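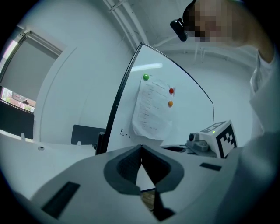

Ayten Kozan
Workshop Editor, Nellstead Home & Shop

Tips for Comparing Hand-Held Grippers at Home

May 5, 2025

Hand-held grippers have started showing up in home shops. Some people buy one to record tasks for a small robot arm, others want to find out what a pair of robot fingers can and can't pick up before they pay for the arm. Either way, you usually end up with two or three on loan or on a return window and a few evenings to choose between them.

I spent most of last month with three: a Gumano, a Havlíček and a Grastus. These are my notes on setting up a fair comparison with household things. Most of it also applies if you're comparing fingertip pads or cameras on a gripper you already own.

Clear the table first

Use a table you can reach from at least two sides. A light, matte top is easiest to work on. If yours is shiny, tape down a sheet of brown wrapping paper or an old desk pad. Glare makes small parts hard to see in the recordings, and coins and washers are the first to disappear.

Wipe the table with a damp cloth and let it dry before you start. Dust and crumbs get onto the pads and change the grip.

If the table has cable holes, cover them. I lost two hex nuts down mine on the first evening.

Write the list down and put it where you can see it

Decide on the tasks before you touch a gripper, print them in large type, and hang the sheet at eye level. A whiteboard with magnets works well. So does the refrigerator door if you're testing in the kitchen. Use at least three magnets if people will be walking past.

Keep the marker for numbers only. If you write comments on the board they get wiped off by somebody's sleeve. Comments go in a notebook.

My list had 14 tasks:

Pick up a dry sponge
Pick up a wet sponge and move it to a bowl without dripping
Lift a coffee mug by the handle
Lift the same mug by the rim
Move an egg from carton to bowl
Open a zippered pencil case
Fold a dish towel in half, then in half again
Pick up a playing card from a flat table
Stack three jar lids
Put a clothespin on a string
Turn a jar lid a quarter turn
Place a hex nut on a bolt
Sort spoons from forks
Close a drawer

Do all of them with one gripper before you pick up the next. If you switch back and forth your hand never settles, and the last tool you hold always feels strange.

Practice runs don't count

Give each gripper 30 practice pickups with the dry sponge before you score anything. It sounds like a lot. It takes a few minutes. The Havlíček felt clumsy to me at the start and quite ordinary by the end of practice, and I would have marked it down unfairly on the first tasks.

If two people are scoring, both should practice. Don't average a beginner's scores with those of someone who has been at it all week.

Check how the fingertips meet

Close the gripper slowly on nothing and look at the pads from above and from the side. They may touch at the tips first and leave a gap lower down. That's fine for cards and nuts and less good for a mug handle, where you want contact along the whole pad. Write down which way yours closes.

Then close it on a strip of printer paper and pull. The paper should drag evenly. If it slides out on one side, the pads aren't parallel. On the Gumano this was a matter of loosening one screw and pressing the pads together while tightening it again.

Clean textured pads with a dry toothbrush. For grease, use a drop of dish soap on a damp cloth, then a clean damp cloth, then air. Skip rubbing alcohol until you've checked the manual. It can dry out some rubbers.

Test the view as well as the grip

If your gripper carries a wide-angle camera, record ten seconds and watch it before you do a full round. You're looking for three things: whether you can see both fingertips, whether the housing hides the object at the moment you close on it, and whether the ceiling lights wash out the upper part of the picture.

Pull the blinds most of the way down. Daylight moves over an afternoon, and two recordings made two hours apart can be hard to compare. Overhead light alone is dull and steady, and steady is what you need for this. If a lamp reflects off your board or a cabinet door, turn the board a few degrees.

People who wear a head camera too should set it before picking up the grippers. Tighten the strap while looking down at the table, since that's the position you'll be in. A strap set while you look straight ahead will creep up after the third or fourth task.

Keep printed markers flat and clean

Several of these tools are tracked by a square black-and-white marker. Treat it like a camera lens. Fingerprints, tape edges and bent corners all cause trouble.

Print spares on matte paper and glue them to something stiff. Glue stick is better than white glue, which makes the paper ripple. Let it dry under a heavy book overnight. Measure the black square with a ruler after printing, because many home printers shrink a page slightly unless you choose the actual size setting.

Don't lay a tool down on its marker side. I put a folded towel at the back of the table and rested each one there between rounds.

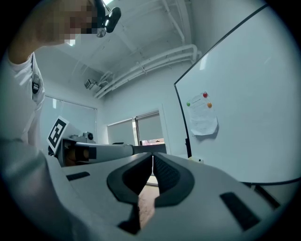

One gripper in front with its black pads nearly closed, a second one held behind it.

Using two at once

Several tasks on the list go better with two hands. Folding a towel is the obvious one, the pencil case another. For these, test matched pairs if you can get them. I had two of the Grastus and only one each of the others, so I scored the two-handed tasks separately and left them out of the totals.

Start with both grippers above the table and open. Move one, stop, move the other. Once that's comfortable, move both together. Long housings bump each other sooner than you expect, particularly when you cross over the middle to reach something. Put the object a hand's width closer to you than feels natural and the bumping mostly stops.

Agree on which hand holds and which hand works. For the pencil case, I hold with the left and pull the zipper with the right. Write it on the sheet so the next person does it the same way.

Weigh everything

Put each gripper on a kitchen scale, with battery and camera fitted as you'll use them. The number on the box often leaves those out. My lightest came to 310 grams more than the box said once it was ready for use.

Weight matters less in the first five minutes than in the last five. After a full round, write one line about your wrist and thumb. If your thumb is sore from the trigger, check whether the spring can be swapped for a softer one. The Havlíček comes with two in the box. The Grastus has one spring and an adjusting screw, which I found fiddly and then forgot about once it was set.

Stand up for the test if you'll be standing for the real work. Chairs change the angle of the wrist.

Scoring

Three tries per task. Two points for a clean pickup and place, one point if you had to regrip, nothing for a drop. Use the same egg carton in the same spot. Mark the spots with painter's tape, which comes off a tabletop without residue if you don't leave it for weeks.

Boil the eggs. Put the raw ones back in the refrigerator and save them for the day you've chosen your gripper.

Don't score when you're tired. I threw out a whole evening of numbers from the Gumano after noticing that I had dropped the mug three times in a row, something I'd managed easily the night before. The mug survived on a folded bath mat, and I'd put one on the floor in front of any table used for this.

What I kept

The three sets were priced far enough apart that price alone could have settled it. The dearest, the Grastus pair, was $1,550. For lifting and placing, the single Gumano did nearly as well, and it was the best of the three on flat things: card, coins, jar lids. The Havlíček was most comfortable for long sessions and weakest on the hex nut. The Grastus was best on the mug by a clear margin, both ways.

I kept the Gumano for the bench. If I folded laundry with these things every day I would have kept the Grastus pair.

A few small things

Charge everything the night before, including the head camera.

Tie back long hair and push up loose sleeves. Sleeves catch on triggers.

Keep rings off. They scratch the housing and they pinch.

Store grippers with the fingers open a little. Pads left pressed together for weeks can take a set.

Wet tasks go last. Once the sponge has been out, the pads need drying before anything else gets a fair turn.

Photograph the score sheet at the end of each evening. Paper on a board curls, falls, and ends up under the table.

Label the chargers. Mine all have the same plug and two of them have different voltages.

Readers have asked for the same test with kitchen tongs for comparison. I plan to run it in July, with the same tasks and the same boiled eggs policy. If you'd like a task added, send it in with the size and weight of the object so I can match it here.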